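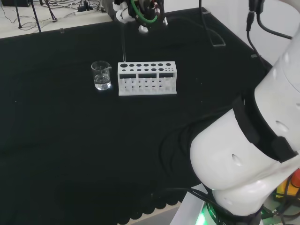
A small bench, a black cloth, a beaker

Before she taught chemistry, Noémie Guérin sold shoes, and she still has the habit of putting things straight on a shelf. In the store room of the evening school where she works there are 348 pieces of glass, and she knows which ones pour well and which ones drip down the side.

I visited her for two hours in May, because I wanted to learn how to set up a bench at home for my daughter. I had expected a long list of things to buy. She gave me a short one: a beaker with a good spout, a rack, a few test tubes, and a cloth.

The cloth surprised me the most. Clear glass is very hard to see on a pale table, she told me, and most of the breakages in her class happen when a sleeve meets a tube that the student had forgotten. On black, the edges of the glass take the light and the eye finds them. She does not care if the cloth is made for laboratories. An old table cover with a scalloped border does the work very well, as long as it is pulled flat before the water is poured. 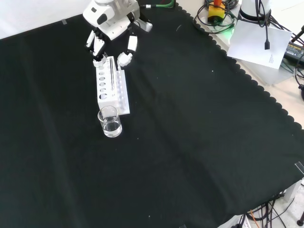 The rack deserves more attention than it usually gets. Noémie likes the white plastic kind with holes of different sizes, so that narrow and wide tubes can share the same block. She puts the rack down first, then the beaker close beside it, and fills the beaker only to the middle. A full one is heavy for a child's hand, and the water comes over the rim as soon as it is tilted.

Her own favourite rack is a Tonel, which she bought from a closing shop called Väisänen together with 12 tubes. Two of the tubes are left. She washes them with warm water and a soft brush, rinses them twice, and lets them dry upside down overnight.

At home, I began with one tube and plain water. My daughter added a drop of red food colour and watched it go down for a long time. The next evening she asked for blue.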